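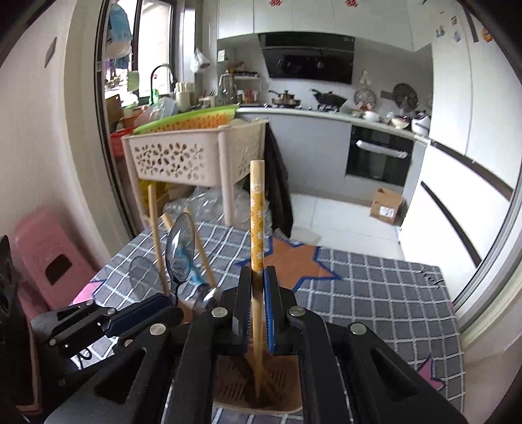 Prilteo Help: Saved Posts and Collections

Where do my saved posts go?

Every post you save goes into the Saved tab on your profile. Tap your profile photo, then tap the bookmark icon. The newest saves are at the top. If you save a post straight from the feed, it goes into All Saved until you move it to a collection.

How do I make a collection?

Open the Saved tab and tap the plus sign in the top right corner. Type a name, choose a cover, and tap Create. Names can be up to 70 characters long, and emoji count toward the limit. You can change the name later without losing anything in the collection.

Can I put one post in more than one collection?

Yes. Press and hold the bookmark icon under the post until the list of your collections comes up. Check each one you want and tap Done. The post counts only once toward your save limit.

Is there a limit to how much I can save?

Free accounts can hold 1,000 saved posts. When you reach the limit the bookmark icon turns gray and you will need to remove something before you can save again. Collections you follow from other people are not part of this total.

Can other people see what I saved?

Collections are private unless you share them. The person who made the post can see how many times it was saved, but not by whom. To check a collection, open it and look for the lock next to its name. No lock means it is shared.

How do I share a collection?

Open the collection, tap the three dots, and choose Invite. You can invite up to 10 people. They can add posts and remove the ones they added. Only the owner can delete the whole collection or remove someone else's posts.

A post I saved has disappeared. What happened?

Usually the person who posted it has deleted it or made their account private. We can't bring back a deleted post. If the account went private and you follow it, the post will show up again after the owner approves you.

I deleted a collection by mistake. Can I get it back?

Go to Settings, then Account, then Recently Deleted. Collections stay there for 19 days. Tap the collection and choose Restore. Deleting a collection does not unsave the posts in it, so you can still find them in All Saved.

Why don't my collections show up on my computer?

First check that you are logged in to the same account. If you have two accounts in the app, the website opens the one you used last in that browser. If the account is right, reload the page. Changes made on your phone while it was offline won't appear until the phone connects again.

Can I move my saves over from Prorska?

You can import a list of links. In Prorska, export your bookmarks as a CSV file. Then log in to Prilteo on a computer, go to Settings, choose Import, and select the file. Folders from Prorska are not kept. Everything goes into one collection called Imported, and links that no longer work are skipped.

Can I save a post for offline viewing?

Photos and text, yes. Video, not yet. Open a collection, tap the three dots, and turn on Keep Offline. Use Wi-Fi for the first download if your phone plan has a data cap.

Still need help? Go to Settings, then Help, then Report a Problem. Include your username and the name of the collection.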